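Informe de avance, segundo periodo
Febrero
Redacción: equipo de captura de datos, proyecto Undside

Empezamos por lo que más ganas teníamos de contar: el conjunto de demostraciones ya va por 2690 episodios válidos, y la tarea de colocar piezas en bandeja, que en el informe anterior figuraba como «en preparación», está en plena grabación. Ha sido un periodo muy bueno. También ha tenido sus tropiezos, y van más adelante con el detalle que Deligiannis nos pidió en la última revisión.

Para quien reciba este documento sin haber leído el primero: Undside reúne ejemplos de manipulación a dos brazos, grabados por teleoperación, con los que Kanby entrena su política de control. Nosotros ponemos el puesto, los operadores y la revisión; Kanby pone el entrenamiento y nos devuelve, con cada versión, una lista de situaciones en las que el modelo se atasca. Esa lista es oro. La mitad de las variantes que hemos grabado este periodo salieron de ahí.

Qué se ha grabado

La familia principal sigue siendo la de recoger un objeto pequeño de la mesa y dejarlo dentro de una bandeja. Parece poca cosa hasta que se intenta enseñar. La pieza puede estar de pie, tumbada, girada hacia el operador o pegada al borde de la bandeja, y en cada caso cambia el brazo que conviene usar, el ángulo de entrada y la altura a la que hay que soltar. Hemos organizado las variantes en 21 configuraciones de partida, y cada operador recibe al comienzo del turno una hoja con las que le tocan y el orden en que debe hacerlas.

El cambio que más nos entusiasma es haber incluido correcciones dentro de los episodios. En el primer periodo descartábamos cualquier toma en la que la pinza fallara el agarre. Ahora, si el operador se recupera solo y termina la tarea, el episodio se conserva con una etiqueta propia. Kanby nos había pedido justamente eso, y tenemos ya 192 episodios de este tipo, repartidos entre los dos brazos. Son más lentos de revisar, pero enseñan algo que una demostración perfecta no puede enseñar.

En la configuración de pieza tumbada, el objeto se coloca a la derecha de la bandeja azul y los dos brazos parten con las pinzas abiertas, uno a cada lado de la mesa.

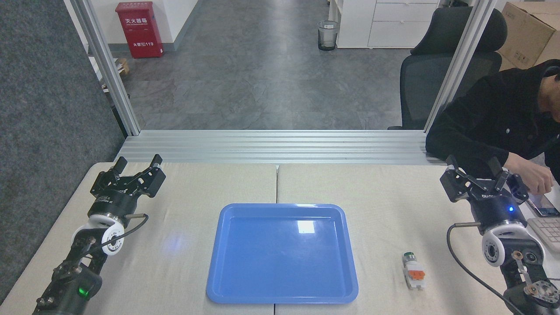 Plirkdale, que revisó una muestra de los episodios de esta configuración, nos escribió que le preocupaba otra cosa: que los operadores más rodados acaben haciendo siempre la misma trayectoria y que el modelo aprenda una costumbre en lugar de una tarea. Pedía que rotáramos más a menudo y que no corrigiéramos a los nuevos cuando entran en ángulo raro, siempre que la pieza termine donde debe. Nos pareció una observación estupenda y la aplicamos a la semana siguiente. La hoja de turno ya no indica por dónde acercarse, solo el estado inicial y el final.

Revisión y descartes

Cada episodio pasa por 2 personas antes de entrar en el conjunto. La primera comprueba la sincronía entre las cámaras y las lecturas de las articulaciones; la segunda mira la tarea en sí y pone las etiquetas. Cuando discrepan, el episodio vuelve a la cola y se discute en la puesta en común del viernes. Las discusiones más largas han sido sobre qué significa «dentro de la bandeja» si la pieza queda apoyada en el reborde. Acordamos que no cuenta, lo pusimos por escrito y hubo que reetiquetar parte de lo grabado al comienzo. Fue tedioso y mereció la pena.

Motivos habituales de descarte:
- arranque de la grabación con los brazos ya en movimiento
- pieza mal colocada respecto a la hoja de turno
- pérdida de imágenes en la cámara superior
- reflejo fuerte sobre el fondo de la bandeja, cuando tapa la pieza

El último punto sigue abierto. Con la bandeja brillante tenemos reflejos a ciertas horas, y dentro del equipo hay opiniones encontradas. Una parte quiere cambiar la bandeja por una mate; otra defiende conservarla, ya que el sistema tendrá que trabajar con reflejos tarde o temprano. De momento grabamos con la que hay y marcamos los episodios afectados, de modo que Kanby pueda entrenar con ellos o sin ellos y decirnos qué prefiere.

Retrasos

Perdimos varios turnos por un conector de la muñeca que se aflojaba y cortaba la señal a mitad de episodio. Tardamos en dar con la causa porque el fallo aparecía solo en giros amplios. Está resuelto, y la comprobación de cables se hace ahora al abrir el puesto. La tarea de traspaso de una pinza a la otra, prevista para este periodo, se queda en ensayos: los operadores la completan, pero con tiempos muy dispares, y preferimos afinar el protocolo antes de grabar en serie.

Próximo periodo

Queremos cerrar las configuraciones de bandeja que faltan, empezar con el traspaso y probar objetos blandos, que todo el equipo está deseando tocar. Pedimos a Deligiannis que confirme si se mantiene el presupuesto para un segundo puesto; con él podríamos separar la formación de operadores nuevos de la grabación, que hoy comparten mesa y horario.

Queda pendiente de envío la tabla de etiquetas actualizada, con la definición nueva del reborde.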